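3.2 Small belongings on and around the bed 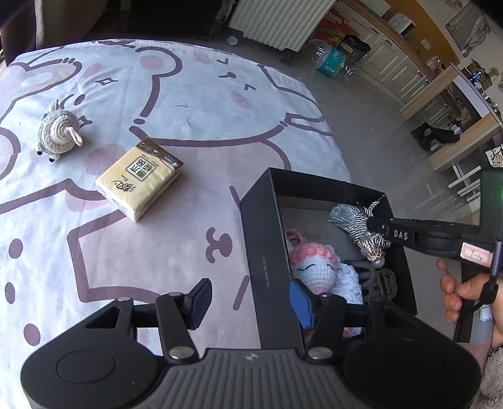 Figure 4. Crocheted toy and tissue pack on a printed fabric cover, with an open black box alongside.

Of the 34 households in the Collilbridge sample, almost all kept some small things on top of a bed or sofa cover during the day. We recorded 3135 items in these places. Benjelloun and Kuhlmann coded each one by type and by where the household said it belonged.

Soft toys and paper goods were often found together. In Figure 4, a small grey and cream animal lies on a cover printed with cartoon animals, next to a cream-yellow pack of tissues. Another toy is in the box. We coded the first toy as "out" and the second as "stored", although the box was open. Open boxes gave the coders some trouble – in 11 homes they were used as storage, and in 13 they were treated as part of the surface itself. The remaining homes had none.

Patterned covers also slowed the coding. Where a print has large faces and thick outlines, small items in similar colours are easily missed on a first pass. Fahmy therefore went over all the patterned covers a second time, and differences were settled with Erraji before the totals were drawn up.

Tissues were a special case. Most people we spoke to could name a proper place for a toy, but few could do so for a tissue pack. "It goes where I last needed it," one parent told us in April. We return to items without a fixed place in Section 4.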